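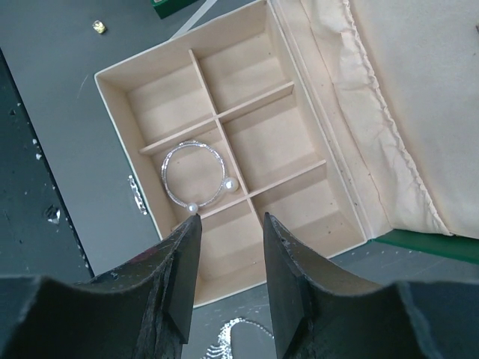 **Rosalía Sepúlveda**
*Thread starter, Storage & Sorting board*
Posted September 12, 2022

I'm sorting out jewellery storage and I've got stuck on the bracelets. The green box has six compartments inside, two across and three deep. They're fine for rings, earrings and short chains. The open bangle with the pearl ends does go in, but it takes up nearly a whole compartment and one pearl sits right up against the middle divider.

If I keep going this way, it's one bracelet per compartment and the box is full before I get to the necklaces. I'd like to keep using it though. I like the gathered lining in the lid and it closes well enough.

What do other people do with bangles that don't squash down? Lying flat, standing on edge, or out of the box altogether?

---

**tam_k**
*Member*

Out of the box. A compartment that size is for small things. I keep my bangles in a shallow dish in the top drawer and the box is for earrings only.

---

**Rhydian Maddocks**
*Moderator*

I'd leave it where it is for now. One bangle in one compartment is not wasted space if it stops the stones rubbing on something else. Stones in a setting like that will mark anything softer they touch, and pearls are soft. Putting it in a dish with a pile of others is worse.

What are the dividers made of? If they lift out you could take out one of the short ones and have a longer space.

---

**Rosalía Sepúlveda**
*Thread starter*

They feel like stiff card. The long one down the middle goes the full length and the two short ones cross it. I haven't pulled on them. I don't want to find out they're glued by tearing one.

---

**Rhydian Maddocks**
*Moderator*

Usually they're slotted together, with a half cut in each piece. Lift straight up at the crossing point, gently, with a finger on each side. If nothing gives, stop. If they come up as one grid you can put the whole lot away and use the box as a single open space, or cut a new grid from a cereal box and keep the old one safe.

---

**cudden_lane**
*Member*

I disagree with taking dividers out. I did that with a box from Ninska and everything slid to one end each time I picked it up. It took me two evenings to get the chains apart. I'd rather have small compartments with not much in them.

For bangles I use a roll. Cut down a cardboard tube, cover it in an old T-shirt, slide the bangles on. It won't hold an open cuff as firmly as a closed one but it stays put if the roll is a snug fit.

---

**Thắng Lương**
*Member*

Careful with a snug roll for an open cuff. If the roll is too thick you're holding the ends apart all the time and a thin band will lose its shape. I bent one like that. It had a pearl at each end too and it never sat straight on the wrist again. Flat is better for those.

Have you got anything else with compartments? Cutlery tray, sewing box, that sort of thing?

---

**Rosalía Sepúlveda**
*Thread starter*

Good to know about the roll, I hadn't thought of the ends being pushed out.

I do have a smaller wooden tray with compartments, and a basket. 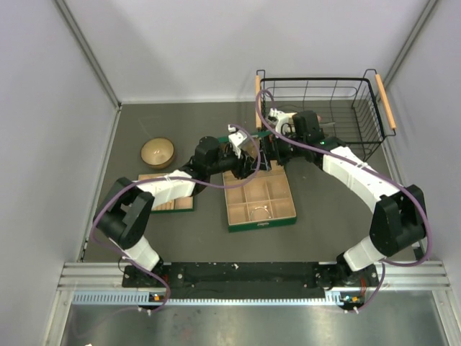 My plan so far was that the basket holds whatever hasn't been sorted yet, and things move from there to the box or the tray. The tray has no lid, so dust is a worry if I leave it on the dresser. It would fit in a drawer. I just don't want to end up with three places to look when I'm trying to get out the door.

---

**tam_k**
*Member*

Three places is fine if each one has a job. Daily things in the tray, good things in the box, basket empty when you're done. The mistake is letting the basket stay. Mine stayed from February until winter was over and by then it had batteries and a tape measure in it.

---

**Khang Âu**
*Member, repairs and restringing*

A few things from the repair side.

Rhydian is right about keeping the pearls off other pieces. Touching a card divider is not going to hurt anything, so I wouldn't worry about that. If it bothers you, put a square of soft cotton under the bangle and fold it up on the side where the pearl rests.

I'd be slower about the bare wooden tray. Some wood is finished with something that stays slightly tacky, and silver-coloured metal can go dull in it. Line the compartments first. Felt, flannel or an old pillowcase will do. Cut the piece a bit bigger than the floor of the compartment and push it into the corners, and you won't need glue.

Wipe each piece with a dry cloth before it goes away. Perfume and hand cream do more damage than the box does.

---

**cudden_lane**
*Member*

I've had a bare wood tray for years with no lining and nothing has gone dull. I think people overdo the lining.

---

**Khang Âu**
*Member, repairs and restringing*

Could be, depends on the wood and what's on it. Flannel costs next to nothing so I'd still do it.

---

**Rhydian Maddocks**
*Moderator*

Whichever you pick, sort by what you wear together and not by type. I had all my mum's earrings in one section and all the bracelets in another, and I was still opening everything to find a set. Now a set goes in one compartment, each piece in its own bit of cotton.

---

**Rosalía Sepúlveda**
*Thread starter*

I tried lifting the dividers after reading this. The grid moved a little at the middle and then caught, so I left it alone.

What I've decided: the pearl bangle stays in the green box, flat, on a bit of cotton. Four of the other compartments go to earrings and short chains, and the last one I'm leaving free for now. Plain bangles go in the tray once I've lined it, and the tray goes in the drawer. I have some grey flannel left over from pyjamas.

Does it matter which side of the flannel faces up?

---

**Khang Âu**
*Member, repairs and restringing*

Fluffy side up. Wash it first, no softener.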